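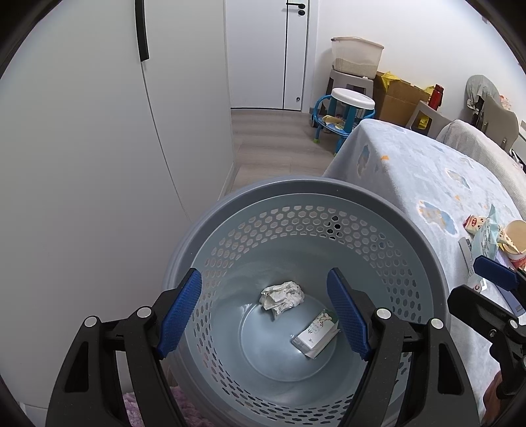 Render queue, second attempt

Home / Notebook / Pipeline / Contact

14 January 2022

Kolach build 436 went onto the farm before lunch. Thịnh swears the asset browser is faster. It does fail faster, I'll give him that.

Shot 4 of the Juvero job still loses its textures when it comes in from the storyboard side. Callum's theory is path names. Renamed everything in lower case, resubmitted, same grey hippo. Demetrio's theory is the cache. Cleared the cache. Grey hippo, and now no eyes.

Found it after tea: the exporter stops reading the shot list at line 852 and says "completed" in a cheerful green. The hippo's materials start on 853. Split the list in two and he came through with skin and both eyes.

To do:
- ask Covadonga whether Wodau want the old file format or only said so to end the call
- progress bar still sits at 100 while it does the real work. Teodoro calls this a feature
- put the split into the submit script before I forget how I did it

Escobar plug-in untouched. It can wait until March.

Filed under: Pipeline and Tools
3 comments | 4 shares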